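Home | Journal | Current issue | Archive | Submit | Search

4. Rules for hand-held demonstration

4.1 Preparing the workspace

The rules in this section were drawn up for the Bendstead sorting study and revised in April, after the first 96 recordings had been checked. They apply to every station at which a person demonstrates a task with a pair of hand-held grippers. An operator who cannot meet one of them should stop and report it in the session log.

Each task is carried out on a plain, flat surface placed on the table. Objects that are not listed on the task sheet must be removed before recording starts. Both grippers are opened and closed fully four times, and the readings are compared with the stored values for that pair. If either gripper fails the check, both are exchanged, as the Viler software holds one calibration file per pair.

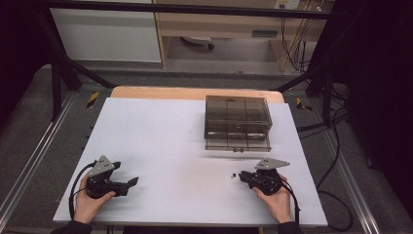
Figure 3. Two-handed demonstration with a compartment box and hand-held grippers.

Small parts caused most of the disagreement between the people who reviewed our recordings. The first version of the rules said only that the item should be "in view", and reviewers at Khattak and at our own site read this differently. The revised rule asks for a surface that contrasts with the part and for clear space beside it, so that the fingers can approach without touching anything else. In Figure 3 the tiny dark item by the jaws of the right gripper stands out against the white board, while the storage box sits well back towards the top right. We also ask that cables leave the grippers away from the working area – in the same figure they run back past the hands and stay off the middle of the board.

4.2 Stopping and rejecting a recording

A recording is stopped at 600 seconds whether or not the task is complete. Operators may stop sooner if they feel strain in the wrist or if a cable pulls. A dropped part is not a reason to stop, provided it stays on the work surface and can be picked up with the gripper. If it is touched by hand, the recording is rejected.

Rejected recordings are kept in a separate Fomeo folder with a short note of the cause. They are not used for training, but they are counted when error rates are reported.

Contact | Copyright and permissions | Back to top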